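Category: Roads & Footways > Walk-round checks
Search this site

Trurside crossing, Eston end. Checked Sunday, before the traffic woke up.

1. Warning sign, northbound: PRESENT. Faces a hedge. The hedge has been warned.

2. Stop line: FAIL. Last visible in August.
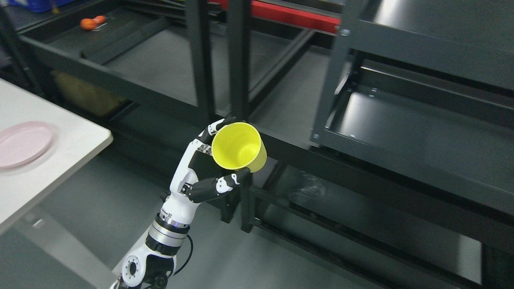 3. Push button: PASS, on the second press. Wait for the walk signal was 41 seconds, long enough to read the notice apologizing for the wait.

4. Curb ramp, east side: FAIL. Lip still there, and so is the cone put out to mark it, now flat.

5. Streetlights: PARTIAL. Two out by the Plolen Road turn. Reported again, same form.
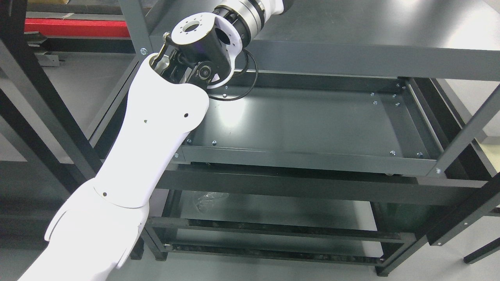
6. Sight line from the side road: FAIL. Should be 200 feet clear. A parked trailer has other ideas.

Comments: All 6 items go to the county with last year's sheet, which reads much the same. The count on file is 4000 vehicles a day. Recheck after the Rojanasak resurfacing, if it comes.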